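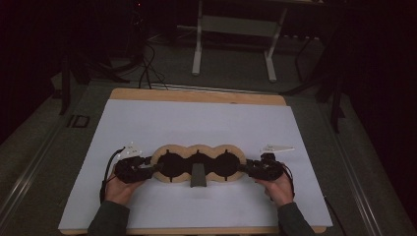 Three-lobe frame on the covered board, gray wedge at the middle opening.

May, bench notes, started 9:40

Fit check on the plywood frame for the Ercombe display stand. The part is one flat cutout, three lobes in a row, one round opening per lobe. Each opening has notches in the rim at top and bottom. The discs will seat in these. Drawing calls for the same opening in all three lobes, so any disc should go in any position.

Covered the board with the white sheet before starting. Pencil lines and dark dust show up better on it than on bare ply. The sheet has picked up smudges on the left side. Usable for now, replace before finishing work.

Length over the lobes measured with the steel rule: 400 mm, per drawing. Opening diameter 100 mm at left and middle. The right one reads slightly under when measured across the notches and correct when measured at 45 degrees to them. Repeated twice with the same result. Suspect fuzz on the cut edge at the lower notch, to be cleaned with 180 paper on a dowel and measured again.

Frame weight 183 g on the small scale, before sealing. Will weigh again after the first coat to see how much the end grain takes up.

Wedge: the gray block is the rear support for the stand. Tried it in front of the middle opening first to compare its height with the lower edge of the frame. The top face is angled and the drawing gives 20 degrees from horizontal. Mirjam's question was whether one wedge can carry the frame or whether we need one behind each outer lobe. With one at center the load path is short, but the ends can rock if the stand is bumped. Two wedges would fix that and add a glue joint. No decision yet.

10:55. Handling note. Lift the frame by both ends, level. The waists between the lobes are the narrow sections and the openings take out most of the material on either side. Lifting by one end puts all the bending into the nearest waist. If we make a second frame, turn the blank so the face grain runs lengthwise.

Finish: Ulises wants the wood left light. Test strips of Zilton clear and Vimar matte are on an offcut from the same sheet. Vimar looks flatter after one coat and Zilton yellows a little under the bench lamp. Leave both overnight and compare by the window.

Open items
Clean lower notch, right opening, and remeasure.
Dry fit discs in all three positions, both faces.
Ask Mirjam for the final stand angle before cutting more wedges.
Corner radius at the waists is missing from drawing rev B. Ulises to add.
New sheet for the board.

Offcuts are on the shelf under the bench, marked E-frame. Keep until the finish is chosen.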